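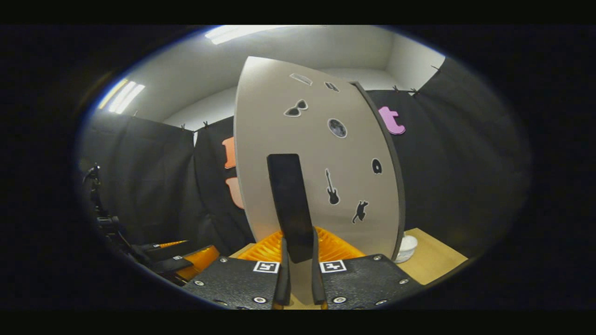 Title slide. Hand-held gripper on a light gray panel, second gripper at the left.

**Opening (2 min, leave the title slide up)**

Hi everyone, thanks for sticking around after lunch. I work on the recording side at Jenska, so my job is mostly people holding grippers and moving stuff on tables, and then me watching what they recorded. I'm going to talk about house rules. I know, I know – best slot of the day and you've got the person with the rules.

Ask for a show of hands: who has a written protocol for demonstrations? Who's read it since they wrote it? (Wait for the laugh. If there's no laugh, keep moving.)

**Where the rules came from (4 min)**

Last December we went through 3000 recordings from our Brudum room and threw out 938 of them. That hurt! Some of it was hardware, sure, but a lot of it was just habits. A thumb over a marker. A recording that started with the fingers already closed on the thing, so there was no approach to learn from. Two operators with two completely different ideas of what "put it back" means.

We had a rulebook then, too. It was 127 pages, we'd inherited it from the Pelupessy project, and it had a whole chapter on cable colours. I don't think a single operator ever opened it past the sign-in sheet. So we wrote a new one that fits on a card, 8 rules, and it lives on the wall beside the door.

(Don't read out the whole card. They can pick it up at the end. Do these four.)

**Rule 1: markers first**

Before anything gets picked up, check both fiducials. Clean, flat, nothing over them, no tape curling up at a corner. If you're tracking finger opening off those squares then a smudge is a measurement error, and it's a sneaky one because the video still looks lovely. We wipe them at the start of every session and again after the break. Muffin crumbs are a real thing.

**Rule 2: start open, finish open**

Every grasp gets recorded from fingers apart. Come in, centre on the object, pause for a beat, then close. Same on the way out – open, pause, back off. New operators hate the pause, it feels so slow, and then they watch a session recorded without it and come around.
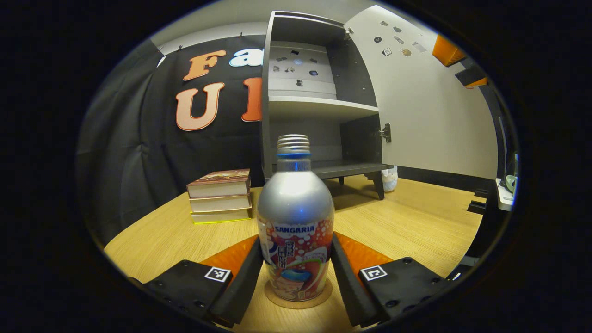
The pause is also where you catch a lopsided approach. If one finger is going to touch well ahead of the other, you'll push the object along the table before you've got hold of it, and with anything tall and narrow that's asking for a tip-over. Back off and re-centre. You don't lose marks for re-centring! I say that about six times in training.

Somebody usually asks here whether we should keep the wobbly ones, since robots need to see recovery. Yes, keep them, but label them. What we don't want is wobbles sitting in the pile marked clean.

**Rule 3: leave the background alone**

This one started a proper argument at our place. Half the team wanted a bare table with plain curtain all around. The other half, me included, wanted a room that looks a bit lived in. Where we landed: have books, have fridge magnets, have whatever you like back there, but don't shift it halfway through a set. If something has to move, end the set, write it down, start a new one.

And look up at the lights before you start. Shiny packaging picks up every tube on the ceiling. We don't ban shiny objects, we just note which lights were on.

**Rule 4: one person calls it when there are two grippers**

Two-handed work, or two people with a gripper each, needs one voice. "Going in", "holding", "letting go". It sounds silly for a tabletop job. We had two very nice people politely wait for each other for most of a minute, and then both go at once. Bent finger, afternoon gone.

(If time is short, skip the bent finger story and go straight to the close.)

**Stuff I'd still like to fix**

- No good rule for when to retire a worn finger pad. At the moment it's a judgment call and my judgment is different on a Thursday.
- The Grellness folks log operator fatigue and we don't. I think we should.
- Labels for partial grasps are a mess. Open to ideas, please come and find me.

**Close (1 min)**

Cards are on the chair by the door. Take one, scribble on it, change the bits that don't suit your setup. Questions – repeat each one into the mic before answering, you forgot last time.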